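Search this notebook
Enter keywords
Go

April, bench 2, kettle on at 7:40

Okay, wheat paste again. I know, I know, we all thought I'd settled this in the winter, but the last batch went off in four days and smelled like a wet dog in a sock drawer, so I'm starting over and writing it all down this time (Bram Hoekstra, if you're reading, this is the notebook you said I never keep).

The job is still the Stumbridge account book, the one from 1929 with the spine hanging on by two cords and good wishes. Text block is sound. Boards are fine, bit bumped at the corners. It's the spine linings that are a mess, with old hide glue under newsprint under more hide glue, and somebody went over the whole thing with rubber cement at some point and I would like a word with them.

Recipe as of this morning: one part starch to five parts water by volume, soaked overnight in the small enamel pan. Cooked on low and stirred the whole time, and I mean the whole time, I had the radio on and didn't wander off once! It turned at 63 C on the Leemans thermometer, went glassy very quickly, then I kept it going another twenty minutes. Sieved it twice through the horsehair. The first pass was lumpy, second pass was lovely, like thick yogurt.

Tried it three ways on scrap:
- straight from the sieve, on kozo: good tack, dries a little stiff
- thinned to cream, on kozo: much nicer, lies flat, I'd use this for the first lining
- thinned to milk, on the thin Flandeda tissue: too wet, tissue stretched and I tore it picking it up (my fault, I was rushing)

For lifting the old glue I put a thick poultice on the top third of the spine, under a strip of Mylar, and gave it 15 minutes. The newsprint came away in one long piece, which made my morning. You can still read half an ad for galoshes on it. I've dried it between blotters and it's in the folder with the book. The rubber cement didn't care about the poultice at all and just rolled up under the crepe eraser, slow going but it works.

Stock note while I remember. We're down to one bag of starch, and the Fluvent blotter is nearly out too. Their price for the big pack is now 1560, which I think is daft, so can somebody check whether the half pack is still a thing before we order?
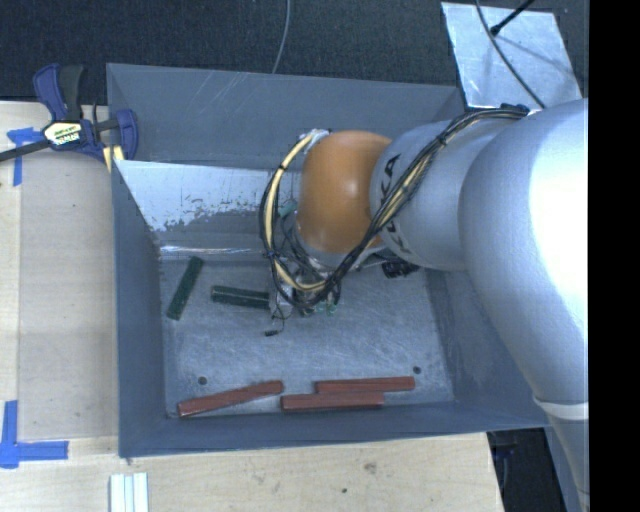
Gray metal bin on the wooden tabletop, robot arm reaching in from the right.

Left the lined sample under weight at 4:15. Plan is to leave it for 72 hours and not peek (ha). If it flexes without cracking I'll go ahead with the first lining on the real spine, kozo, creamy paste, grain running head to tail. Still haven't decided about a hollow. Bram says yes, I'm leaning no, the book opens so nicely without one.

Also the small bone folder is missing again. If it's in your apron pocket, please put it back in the jar.

Contact the bindery | Copyright Stumbridge Bindery Workshop | Back to top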